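Unit 6: Can a machine do the chores yet?
Course: Robots and Work
Notes revised February 8, 2021
Instructor: Prasetyo Wijaya

Read these notes before the discussion section. The reading questions are at the end. Bring your chore sheet from Unit 5.

1. What we mean by a chore

In Unit 5 we looked at Nirkeder, the parts plant where one arm moves the same bracket from the same tray to the same fixture all shift. The bracket is bolted down until the arm takes it. The light never changes. If a tray arrives crooked, a sensor stops the line and a person straightens it.

That job is automated, and has been for years. It is a poor guide to what happens in a house. A household chore usually has four features that the bracket job lacks:

The objects are not in a known place.
The objects are not all of a known kind.
The machine has to travel between the place where it finds a thing and the place where the thing belongs.
There is no fixed signal that the work is done.

"Put away what's on the sofa" has all four. A person hears five or six words and fills in the rest. A machine needs each part spelled out or learned.

2. Shop floor in between

Not all shop-floor work looks like Nirkeder. The Skiklow returns room is our middle case. Boxes come back with anything in them, half repacked, and someone opens them, looks, and sorts. In the trial we will use for the homework, an arm with a suction cup was given 310 returned items. It sorted 90 of them without help. Most of the rest were soft, bagged, or lying under something else. The company kept the arm and gave it only the boxed goods, and people still do the rest.

Keep this pattern in mind. When a report says a machine "can sort returns," ask which returns.

3. Working in simulation

Much of the research on home robots is done in rendered rooms. A simulated room can be reset in a moment, nothing gets broken, and the same tidying job can be tried again with one thing changed. The cost is that rendered rooms are simpler than real ones. Cloth is hard to model well. So are cables, liquids and anything that sags.

Look at the next three views with a tidying job in mind: things left on furniture, and a robot that has to get to them.
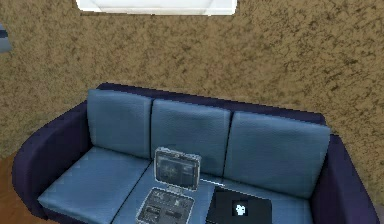
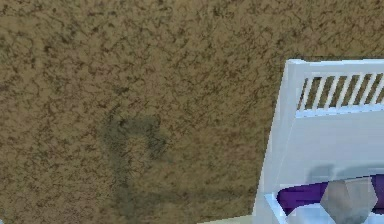
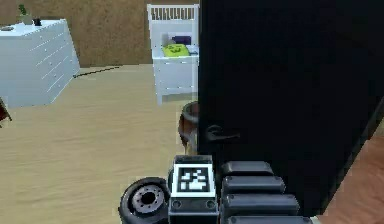 Prasetyo Wijaya objects at this point every year that we are too hard on the machines. His argument, as he gives it in lecture, is that a chore done slowly is still done, and that if a robot takes four hours to clear a bedroom while the owner is at work, the owner has lost nothing. He would count that as a working household robot and let the speed come later.

It is a fair objection, and you should be able to answer it or defend it in section. Two points to weigh. A slow machine is only useful if it can be left alone, and most trials so far have had a person standing by. Also, a slow machine in a home shares the floor with children, pets and open doors, and the room it planned for may not be the room it finds an hour later.

4. Breaking the job down

For the laptop and the open case in the first view, a robot would need at least these steps:

Find the sofa, then find what is on it.
Decide that a laptop is an object to be moved and a cushion is not.
Close the case before lifting it.
Get a grip on a flat thing lying on a soft surface. This is harder than it sounds — the fingers have to get under an edge, and the fabric gives way.
Carry it through the house without hitting a door.
Set it down somewhere sensible.

Deciding where "somewhere sensible" is may be the hardest part of the list. Households differ. Some people keep the laptop on the sofa.

The third view is about travel. An open door takes up floor space, and a thin cable across the floor may or may not be safe to drive over. A planner that treats every cable as a wall will get stuck. One that ignores cables will sooner or later drag a lamp off a table.

5. How to read a success rate

The Waweru trial, which you have as a separate handout, logged 1,734 pick-up attempts across simulated homes. When you read the results table, check three things before you quote any number.

First, is the rate per grasp or per chore? A chore with ten grasps, each of which works nine times in ten, will be finished without a slip only a little more than one time in three.

Second, did the robot start next to the object, or did it have to find it?

Third, were the test rooms also used in training? Hekham reported 100 runs last November, all in rooms the system had already been trained in. Those runs tell you very little about a new house.

6. For section

Pick one chore from your Unit 5 sheet and write out its steps as in part 4. Mark the step you think would fail first.

Would the Skiklow approach, giving the machine the easy portion, work in a home? Who would sort out the easy portion?

Answer the slow-robot argument in one paragraph.

Written answers are handed in at the start of section. Half a page for each is enough.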